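Compartir · 151 comentarios
Octubre · Por la redacción de Udwood

Me pasé el verano metida en Triltdale y todavía no he salido

Llegué a Triltdale como se llega a casi todos los cómics de superhéroes de largo recorrido: tarde, por el medio y sin entender quién estaba muerto. Una amiga me prestó el número 31, lo leí en el tren y me bajé una parada más allá de la mía. Si no conoces la serie, te resumo: una ciudad portuaria que existe en dos épocas a la vez, una editorial pequeña (Cindley) que la publica desde un entresuelo, y una heroína, la Farera, que cada vez que salta de siglo pierde un recuerdo. El malo es Damasceno, que se los queda.

Yo venía escarmentada de los viajes en el tiempo. Me cansan los futuros alternativos que se borran en la última viñeta, de verdad que me cansan. Pero en Triltdale lo que se rompe se queda roto. En el número 12 la Farera olvida el nombre de su hermano, y veinte entregas después sigue llamándole «oye». ¡Veinte! Hay una cena familiar, dibujada casi toda en silencio, en la que él se da cuenta, y yo tuve que cerrar el tebeo e irme a fregar los platos.

Luego está el asunto de los cruces. Cindley tiene otras dos cabeceras y el año pasado las juntó todas en «La marea larga», que para mi gusto se alarga bastante más de lo que promete el título. El tercer capítulo son páginas y páginas de gente en capa explicando reglas en una azotea. Lo releí por si era cosa mía y no, sigue siendo un tostón. Eso sí, el duelo final con Damasceno, dentro del reloj del puerto, compensa el billete — y el color de esas planchas, todo óxido y verde botella, es de lo mejor que he visto en una grapa. 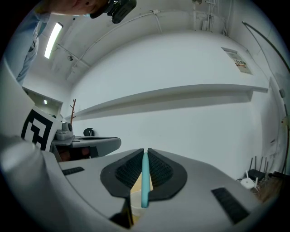 Lo que me tiene enganchada ahora es el archivo de los lectores. Hay una enciclopedia hecha por aficionados con 3.247 entradas, y cada una discute con la anterior. ¿La Farera del número 40 es la misma que la del anual? Pues tienes para toda la tarde. Entré una noche a mirar una fecha y a las tres de la madrugada seguía leyendo sobre los tranvías de Triltdale (que cambian de número según el dibujante, por si alguien lo dudaba).

¿Por dónde empezar? Yo iría al primer tomo recopilatorio, me saltaría el especial de Navidad sin remordimientos y dejaría «La marea larga» para cuando ya le tengas cariño a alguien. El tomo nuevo sale este mes y trae el arco de la hermana mayor completo. Yo ya lo tengo reservado, y como vuelvan a matar al hermano en la página dos, escribo a la editorial.

2.330 veces compartido

Usamos cookies propias y de terceros para mejorar tu visita. Aceptar · Configurar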